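Sock drying: your questions, answered

I get more post about socks than about anything else on this site, so I've put my answers in one place. If yours isn't covered, drop me a line (I read everything on a Wednesday evening, usually with a pile of mending).

Why bother with a clip hanger at all?
Radiators! I used to drape socks over every radiator in the flat and they came off stiff as cardboard, with at least one down the back each time. A hanger with clips keeps all the small stuff together, takes up hardly any room and goes wherever there's a hook or a bit of wire. I like the cloud-shaped sort because it cheers up a dull utility corner, but a plain one will do the job just as well.

Do I need a table or a board underneath?
I wouldn't be without one. I lay the pairs out flat first, side by side, and then I'm not fishing about in the basket with one hand while holding a clip open with the other. Anything you want folded can sit next to them. 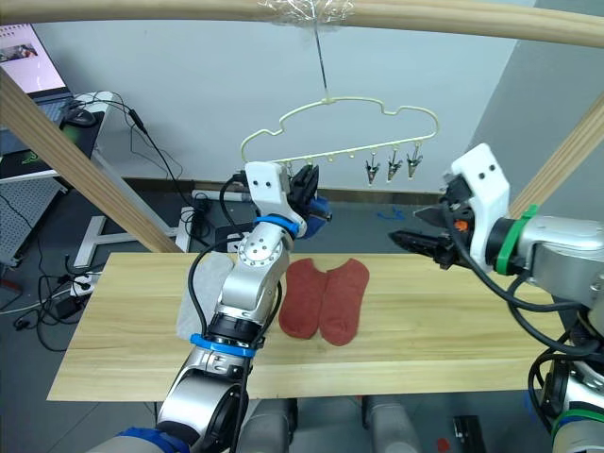
Ottar Backlund wrote in to say he skips the laying out and pairs his socks when they come down again, which he reckons is quicker if you live alone and own nothing but black ones. Fair enough, Ottar! With a family of mixed feet I'd be there till midnight.

Toe up or toe down?
Toe down, clipped by the cuff. I know plenty of people swear by the opposite because it spares the elastic, and for thick walking socks I do switch. For everyday cotton I've never noticed any difference in the cuffs, and the clip mark doesn't show once they're on.

How far apart should they go?
Leave a gap if you've got clips to spare. In February, when nothing dries, I hang half a load and do the rest the next day. Keep the two of a pair next to each other, though, or you'll be matching them all over again.
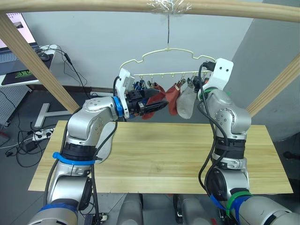 Balance matters more than people think, too. Put something heavier at one end and the whole hanger can tip, so I work from both ends towards the middle and save the lightest bits for last. If it still leans, shift one sock along a clip and have another look.

How long do they take?
Mine are done in 7 hours with the window open a crack. Wool takes longer, so give it overnight.

What do you hang yours from?
A Kvam rail, 105 cm long, fixed over the worktop. My sister has the shorter Hilow and gets on fine with it. Do check that you can reach the clips without standing on anything.

My clips have started pinging off. Is it time for a new hanger?
Not yet! Have a look at the little springs first, as they often just need pushing back in. I keep a jar of spares by the machine.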